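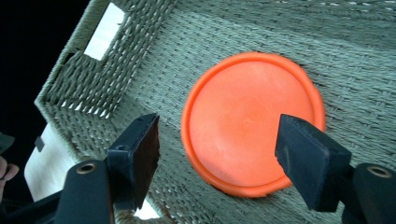 Bread proofing in a cold apartment, what do you do?

marta_k16
Hello all. Since November my kitchen is very cold in the morning and my dough does not rise as it did in summer. I use 300 g of flour, the same yeast, the same recipe from the Lemell booklet. After two hours it is almost the same size. Should I add more yeast, or is it only a question of time?

Prondari
Only time. More yeast gives you a bread that tastes of yeast. Leave it four hours and go for a walk.

oven_door_3613
I don't agree with Prondari. Four hours is fine if you are home all day. I work. I put the dough in the oven with only the lamp on and it is ready before lunch.

Prondari
My oven lamp made the top of the dough dry like paper, even with a towel. Maybe your oven is different.

Elie Tarawneh
I had the same problem in my first winter here. Now I mix with warm water, 40 degrees Celsius and not more, and I cover the dough well so the air does not touch it.

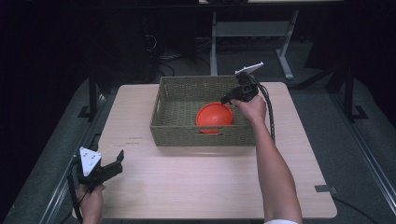
Then I look at the dough and I ignore the clock. When I press it with a wet finger and the mark comes back slowly, it is time to shape. My mother did it this way and she never owned a thermometer.

oven_door_3613
40 is too warm for me, the dough gets sticky. I stay at 30.

marta_k16
Thank you, I will try the warm water first. Elie, do you also warm the flour? Mine is kept next to the balcony door.

Elie Tarawneh
No, but I would move it from there.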